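I got to spend Friday afternoon with the simulation crew at Dendham, and I came home with a sore neck from leaning into other people's monitors and a whole page of notes. The short version: they've started gathering practice runs for a two-armed robot, all of it inside a simulator, and they've got 410 of them saved so far.

Macarena Gaete runs the sessions. She sat me down with the controls (a pair of handles on a desk, a little like holding two hair dryers) and let me have a go. The idea is that a person steers both arms through a small job on a virtual table, the software writes down every joint position and every camera view, and later on a learning program studies the pile and tries to pick up the habit. They call each run an episode. Mine were terrible! I did seven and she kept two, and I think one of those was out of kindness.

What surprised me was how much time goes into looking at what the cameras saw. I figured you'd record the thing and move on. But each run gets played back, view by view, and some of the views are pretty hard going for a person. A close-in one can be nearly all gray blur, with a few soft dark streaks and a tiny bit of something dark poking up at the bottom. I'd have thrown that out on sight. Macarena keeps it with everything else from the same run, so the program gets the dull moments along with the good ones.

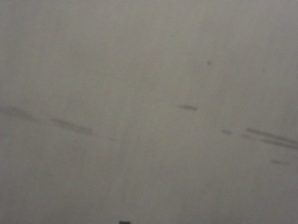 Nomvula Pretorius isn't sold on keeping everything, and told me so over coffee: if a view spends half the run showing next to nothing, she'd like it tagged at the very least, so that whoever trains on the set in the spring can decide for themselves. She and Macarena have been going back and forth on this since January, very politely, mostly in the comments of a shared spreadsheet. For now the rule is keep and tag. The tags are done by hand, and 178 episodes have them already.

The rest of my afternoon was the wide view, which I liked a lot more because I could tell what was going on. You get the whole room, right down to a clock on the wall and a door, and a long pale table with the two arms mounted at its back. The job changes from batch to batch. When I was watching, one arm was down by a little red box and the other was way up in the air off to the side, and I asked if it was stuck. Nope. Macarena says plenty of jobs only need one arm at a time, and the program has to learn from the arm that waits, too.

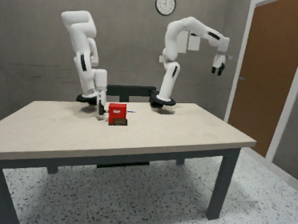 *One gripper down beside the red box, the other held up high, in the Dendham simulator.*

Next up, the set goes over to Cotow, where a second group will try training on it and send back a list of whatever's missing. Motaung has asked for a copy as well, and that one is still being talked over. Macarena wants more operators before the next batch starts, left-handed ones especially, so if you're nearby and have a free afternoon, ask for her at the front desk. Bring a sweater, the room is freezing.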